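Handout 6 — Glass and acrylic panels: looking at the edge

Course in display and shop fitting, Janjua workshop, 16 January 2018 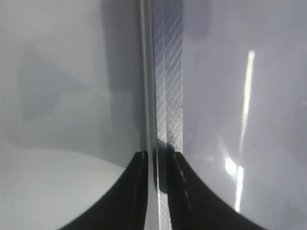 *Reading time: 2 minutes (please read before the practical)*

In the December class we spoke about the face of a panel. Now we go to the edge, where most of the complaints from customers begin.

## 1. What we call an edge

A clear panel has two faces and four edges. When you look along the panel from the side, the edge shows as a narrow band, often light gray, and it can have a thin bright line next to it where the light is caught. Beginners often take this bright line for a scratch. Move your head a little to the left and right. A reflection moves with you, a scratch stays in its place.

## 2. Kinds of finish

- **Cut edge.** As it comes from cutting. Sharp on glass, must not be touched without gloves.
- **Ground edge.** Even but matte.
- **Polished edge.** Smooth and shiny. For anything which stands at the height of the hand, we ask for this one.

For acrylic sheet we sand in steps and finish with grit 400 or finer before the polish. Do not jump over a step — the marks of the coarse paper come back when the polish is on, and you must start again.

## 3. Patterned strips

Fine diagonal lines are a common pattern near an edge. They make the clear material easier to notice, and they hide small marks. For the exercise, write down:

1. the direction of the lines (for example, from lower left to upper right);
2. if the spacing is even from top to bottom;
3. the tone behind the lines, which may change from bluish gray to silver on the same strip;
4. dark spots or specks, and at what height they are.

About point 4: write "dark spot, soft outline" and not "dirt" or "damage". You do not know yet which one it is. A reflection can also look like a spot.

## 4. Cleaning

Dust first, with no pressure. Then a soft damp cloth, along the edge and never across the corner. No ammonia on acrylic. The cleaning sheet from Vidance is in the folder, page 17.

## For next time

Bring the completed form for the Grulline cabinet, both doors. Those who work on the Itlow shelf use the same form, but leave part 2 empty.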